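# About the bench at Virnberg

We keep one machine running. Other outfits will tell you about their fleet. Ours is a single pick-and-place cell called Bella, and most of what we know about robots we learned by having her stop.
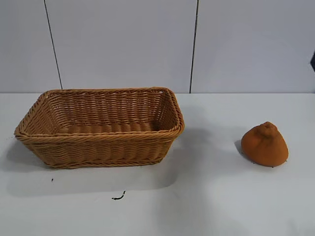

Fletcher Kerslake would like it known that the cell spends more time being wiped, measured and argued over than it ever does picking, and that any page about us ought to admit as much. Fine, admitted. Fletcher also wanted the word "wiped" in bold. He didn't get that.

## What Bella does

She picks up soft things and puts them in baskets. A wicker basket goes on one side of a white table, a soft orange thing goes on the other, and Bella's job is to introduce them. Visitors tend to expect welding. We offer them coffee.

Soft objects are a fine way to find out what is wrong with a machine. A steel block forgives a sloppy grip. A squashy dome with a little knob on top lets you know when your closing force has drifted, usually by leaving at speed. A woven basket is no easier, with a rim that isn't flat anywhere and a ribbed floor that the depth camera likes to interpret creatively.

## How we set her up

The long version is in the Nepia binder, which is the green one, unless someone has put the invoices in it again. The short version goes like this:

1. Power on, arm parked, and wait 8 minutes for the drives to warm up. The software says two. The software has never worked here.
2. Clean the table. Small dark bits turn up on it, and on a white surface each one looks to the vision system like something worth picking.
3. Put the basket down with its long side parallel to the back wall. By eye is good enough.
4. Put the object well away from the basket. If it's close, Bella gets away with a lazy path and we learn nothing.
5. Check the shadows. Our lights throw a soft gray one off the basket, and the threshold has to be set so that Bella doesn't try to pick that up too. She has tried.
6. Run 7 slow cycles with a hand near the stop button, then let her go.

## How we look after her

Finger pads are swapped every June and whenever they go shiny. Cables get a look each morning, particularly the one at the wrist, which has been replaced so often that we buy it by the box. The Onon controller is opened up, vacuumed and closed again by whoever lost the last argument.

Repairs go in the log, in ink, with the fault described in plain words. "Acting weird" was allowed until entry 113. After that we asked for a joint number.

We do our own bearings, belts, pads and wiring. Gearboxes go out, following an afternoon with a press that we don't discuss in front of customers.

## Working with us

Virnberg takes on setup and repair for small cells, one at a time, at your place or ours. We'll ask to see your table before we ask to see your code. Bring the object that gives you trouble, and bring 2 of them if it's the kind that tears.

Visits are by appointment. Ring the lower bell, as the upper one is connected to nothing and is on Fletcher's list.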